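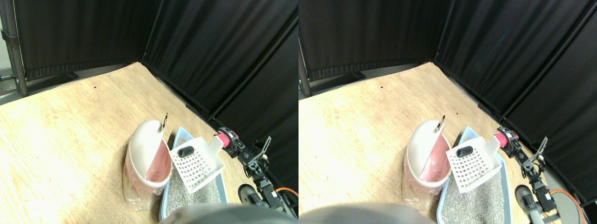 ok results thread, typing this between runs so excuse the mess

short version: we wanted to know if stereo helps on the litter task or if we've been hauling two views through training for nothing. Culora policy, same arm, same demos. one version gets left + right, the other gets left only

1,670 demos total. all scooping, all teleop. Yuzhen Hou did most of them and has opinions about clumping litter now

3 conditions:
- both views
- left only
- left only, but the right view is used in training as a prediction target and dropped at test time

200 trials per condition. litter raked flat before each one, clumps buried by hand, box nudged to a new spot. slow. so slow

both views: 148 of 200
left only: 97
left w/ right as target: 131

that last one is the result imo. most of the gap comes back and you don't pay for the second view at run time

what counts as a success: clump out of the box, over the bin, into the bag, scoop back on the box. all 4 steps. spilling some grit is fine. dropping the clump on the plywood is a fail

where left only goes wrong is nearly always depth. blade comes in too high and skims the top, or too low and stalls on the floor of the box. gray speckled litter in a light blue tub, not a lot for one view to hang on to

the scoop itself is a pain too. white plastic, grid of little square holes, so you see litter through the tool. early segmentation kept calling half the blade litter. we quit segmenting and it got better, which, fine

q in my DMs about the pink sleeve on the scoop handle. yes the arm holds the scoop by that. no we did not do an ablation on sleeve color

black curtains: stayed up for every trial. we did pull them for a small side test, lab clutter in the background, and left only dropped a lot more than the other two. not enough trials to put a number on it so I won't

things I don't trust yet:
one bin. one box. one scoop. same plywood floor the whole time, and the light washes it out pretty bad on one side
the pour is scored by a person watching, we had two people score a chunk of them and they mostly agreed but not always

also tried starting from the Cistari checkpoint insted of from scratch. helped the reach, did nothing for the scoop itself. my guess is there's just no granular stuff in there. a guess!!

somebody asked about the Jelínek baseline. ran it, it's in the appendix, it does ok on flat litter and falls apart once there's a slope. we may have tuned it badly, happy to be told how

next up is a deeper box and a second kind of litter (pine pellets, pray for us) and moving the bin around more. right now it's never far from the box and I think the policy has pretty much memorized the swing

writeup in November if the pellet runs finish. code goes up with it, demos too once I fix the time stamps, the two views drift by a frame on some of the erly ones

ok arm's homed, back to raking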